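Speaker notes – "Waiting Is a Motion Too: timing in our pick planner"
Drita users' meetup, Dec 5, 2019
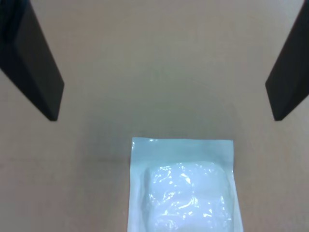 OK so hi everybody, thanks for staying past the coffee. I work on the planner side of Drita, which means that when the arm does something dumb it's usually the perception people's fault, and when it does nothing at all it's mine. Today is mostly about the nothing at all.

(Wait for people to sit down. Don't start the timing joke early.)

Quick background for anyone who came in through the Bratwood side. Drita is our pick stack. It takes a wrist view and a depth view, makes a bunch of grasp candidates, scores them, hands the best one to the planner, and the planner turns that into a trajectory the controller can follow. Four boxes on a slide, everybody has the same four boxes. What I want to talk about is the arrows between them, and especially the one that goes backward.

So, soft packs. Crinkly clear film, puffy in the middle, flat sealed margin around the outside. I love them and I hate them! The film throws little white highlights all over the place, and our old depth filter looked at each of those and said "hole." You'd get a nice clean table and then, right where the object should be, something that looked like Swiss cheese. And the flat margin is so thin that it basically melts into the tabletop, so the segmenter would find the puffy part, call that the whole object, and be very confident about it.

NEXT SLIDE – the score plot

This is the grasp score over time for one pick, with the arm holding at pre-grasp. Look how much it jumps. Nothing on the table is moving, the arm is parked, and the top candidate flips between two poses over and over. In July we had 42 failed picks in one batch of logs, and I sat down with a very large iced tea and read every single one. I was expecting bad grasps. 17 of them were the planner changing its mind halfway down. It would start toward candidate A, get a fresh score, decide B was a hair better, replan, and then be too low to make the turn to B without dragging a fingertip. So it would abort. Perfectly safe, perfectly useless.

(If somebody asks about the rest of the 42: mostly segmentation, a few were me with a bad calibration file. Own up to it.)

The first fix was the obvious one, and I'm a little embarrassed how long it took. We added hysteresis. Once the planner commits to a candidate, a new one has to beat it by a real margin before we switch, and the margin grows as the fingers get closer to the table. High up, you can change your mind all you like. Down low, you either go through with it or you back straight out the way you came.

Second fix, we stopped scoring single views. Now we hold at pre-grasp and collect 5 views, with a tiny wrist wiggle in between, and fuse them before we score. The wiggle matters a lot – highlights slide around when the camera moves and the object doesn't, so they mostly wash out. People hate the pause when they see it live. Van den Broek hated it on the phone with me for most of an hour. But you get the time back, and then some, by not aborting.

NEXT SLIDE – the state machine (apologize for the font)

Third thing, and this is the backward arrow. The planner can now ask perception a question. It used to be that perception threw poses over the wall and we took what we got. Now if the fingers' own shadows fall near the candidate, or the object runs out of view at the bottom, the planner can say "I don't trust this edge, move me there and look again." It's a small message, just a region and a reason code. There are 6 reason codes. I wanted two. We argued. The one that gets used the most is the partial view code, by a mile.

I should say what's in that message, because people always ask me at the break. It's a box in table coordinates, the code, and a deadline. If perception can't answer by the deadline, the planner goes with what it has or gives up, depending on the cell config. Please set that config! The default is give up, and I've had two bug reports that were really just the default doing its job.

(Demo here if the laptop is behaving. Run replay mode, NOT live mode. Live mode needs the license dongle and the dongle is in my other bag.)

While the replay runs, watch the yellow line, which is the committed candidate. It should stay put once the descent starts. If it twitches, I'll pretend I meant to show you that.

Stuff that still doesn't work. Two packs overlapping, where one margin sits on top of another, we see a single object with a weird shape. Also the fused cloud goes stale if anything bumps the table between the last view and the descent, and right now we don't check. There's a branch for that called Zaltodov, which merges after the next release if the tests ever go green. You can try it, just don't run it on a cell you care about.

Last slide has the repo path and the config keys. The replay logs are in there too, including the ugly ones. OK, questions, and please somebody ask about the margin curve, I made a whole backup slide for it.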